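Support > Nokach Planner > Closed tickets > Drawer place fails at pre-release

Last updated 04/05/2023
4 min read

Place into open drawer: planner times out at pre-release pose
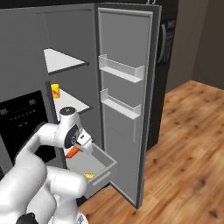 Why does the planner time out when the goal pose is reachable?
The inverse kinematics solver only checks the end pose. The planner also needs a collision-free path to it, and when the collision model closes off that path it keeps sampling until the time limit runs out.

Reported by: Miroslava Tóth
Component: Nokach motion planner, Zusari kitchen scene set
Severity: medium

Problem

Task is "put the carrot in the crisper drawer" in simulation. Fridge door open, drawer pulled out. The pick works. The arm moves to a pose above the drawer, then the planner is asked for the last straight segment down to the release pose and returns TIMEOUT. I ran 40 episodes with different seeds and got the timeout in every one. The same task with the lower shelf as the target completes normally.

Environment

Nokach planner, January build
Menon simulator, headless, rendering on for debug only
Planning time limit 5 seconds
Carrot attached to the gripper link as a capsule

Log excerpt

[plan] goal IK: solution found
[plan] attached object: carrot (capsule)
[plan] start state valid
[plan] goal state in collision: carrot <-> drawer_body
[plan] resampling goal
[plan] TIMEOUT

What I tried

1. Raised the time limit from 5 to 10 seconds. Same result, just slower.
2. Turned off the attached object. Plan is found right away, but then the carrot isn't checked against anything, so I don't want to ship that.
3. Raised the release pose by 4 cm. Still in collision with drawer_body.
4. Dumped the collision geometry and loaded it in the Skudamik viewer. The drawer is one solid convex hull. The visual mesh is an open box, the collision mesh is a closed block with the same outline.

So the planner is right to refuse. As far as it knows there is no inside to the drawer.

Reply from support

Confirmed on our side. The Zusari import script builds a single hull for each moving link unless the link has a decomposition tag. The shelves don't show the problem because each one is a separate flat part and its hull matches it closely. Door bins would fail the same way as the drawer if you used them as targets.

Please do the following:

- Add the decomposition tag to drawer_body in the scene file.
- Delete the cached collision meshes. The importer does not notice the tag change by itself.
- Re-import and check in the viewer that you get separate pieces for the floor and the walls.
- Put the time limit back to 5 seconds.

Leave the attached object on.

Follow-up from Miroslava Tóth

Tag added, cache cleared, re-imported. The first time I forgot the cache and saw no change, so that step should be in the docs. The drawer now loads as a floor and 4 walls, with the handle as its own piece.

Ran the same 40 seeds again. No timeouts. In 5 of them the carrot touches the front wall on the way down, within the contact tolerance, and the release still goes through. I am lowering the tolerance for this task and will open a separate ticket if that brings failures back.

Status

Closed. Docs change requested for the cache step. Importer warning for open containers with a single hull is on the backlog.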